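Ticket 1850: left and right grippers swapped in jeans task
Project: Rusden
Opened by: Gemma Serra
Assigned to: Debora Parisi
Status: Resolved

Gemma, Thursday 09:40
Replayed the two-handed jeans demonstrations from the Ancombe batch. In 13 of 95 the left and right tracks are the wrong way round. The video is fine, but the policy gets the left hand's path with the right hand's finger widths. Training run stopped until this is sorted.

Debora, 10:15
Checked the pairing file. The importer names whichever gripper connects first as left. If the operator switches the right one on first, the labels swap and stay swapped for the whole session. All 13 come from one session.

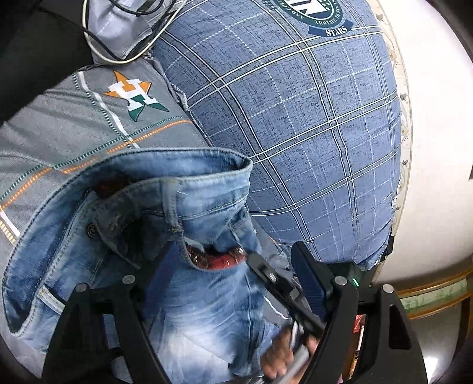

Gemma, 11:05
Can we relabel, or do they need recording again? The pocket and waistband grasps took a while to get right and I would like to keep them.

Debora, 13:30
Relabelled with the Fontana script, using the serial number in each track header. 12 now replay correctly. The last one has a gap in the right track and I have marked it as rejected. Importer changed to read the serial number and ignore connection order.

Gemma, 15:20
Replayed all 12, no swaps. Please send the new importer to Wostalholm before they start recording again. Training restarted. Closing.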